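Open Day at the Kodikara Pottery, 13th April

I had been meaning to visit Kodikara for years, ever since my sister gave me one of their bowls, and when I saw they were opening the doors for a day I put it straight on the calendar. It's a lovely drive out past Starudham, though the last 2 miles are gravel, so take it slow!

The building went up in 1894 as a feed store and still has the old number, 3279, painted over the loading door. Inside it is all shelves, and I mean all shelves, with bowls and plates and pitchers waiting their turn for the kiln. We were let in seven at a time, which gave everybody room to lean in and ask questions (I asked plenty). The glaze room was my favorite. They had test tiles hung up along one wall, and the reds alone kept me there until the next group came in behind us.

After the tour there was coffee in the side room, from Ukik, the little roaster in town, and you drank it out of the pottery's own mugs so you could get a feel for them. I liked the deep red one best, glossy white on the inside and nicely rounded toward the bottom, and the coffee looked wonderfully dark against all that white.
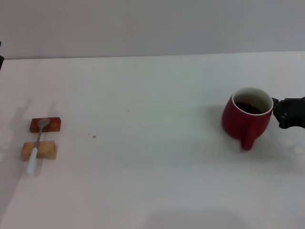 I went back for a second cup and then, of course, spent far too long in the shop. The Lukeo plates were sold out by noon, but I came home with a small pitcher and a butter dish, both wrapped in so much newspaper that it took me half the evening to get them open. Parking is in the field across the road, and they take cards.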